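From the Kitchen Shelf: In Defense of the Yellow Bowl

Every fall the Clurkik residents' newsletter runs something about clearing out the kitchen, and every fall I read it, agree with all of it, and keep everything. This year I was asked to write the item myself, which I take to be a form of punishment.

So in September I emptied the cupboard over the sink onto the counter. I own two colanders, a gravy boat that has never met gravy, and a lid from Rattanakul Housewares that fits nothing I have bought before or since. There was also a nest of mixing bowls from the old Claneck store on the corner, back when it sold useful things and not candles. The biggest is steel and sounds like a car accident whenever it leaves the shelf. The smallest holds one egg, provided the egg keeps still.

Then there are the yellow ones. I have a weakness for yellow kitchenware. It looks like butter, it cheers up a gray morning, and it shows every single thing you have ever done to it. 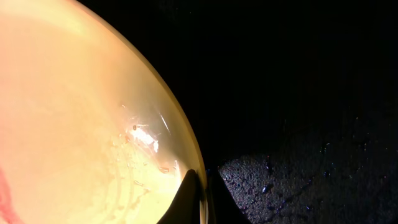

Scuffs I can live with. A glossy surface collects fine scratches the way a coat collects lint, and the only cure is to put it in a cabinet and never cook. Stains are another matter. Tomato sauce considers pale plastic an invitation. I have tried baking soda paste, a sunny windowsill, and a lemon half, and my windowsill now smells terrific.

What does help is dull. Rinse right away in cool water, wash with a soft cloth, and keep the green scrubby pad for pans you already dislike. Dried-on specks will usually come off after a soak and a nudge with a fingernail. Stack bowls with a paper towel between them if you're the kind of person who does that. I did it for 6 days.

As for the clear-out, the gravy boat and one colander are going to the Rastau swap table, along with the mystery lid, in case its other half lives in your kitchen. Drop-off is in the lobby by the mailboxes. The yellow bowls are staying, and please don't leave me any more of them, unless they're nice.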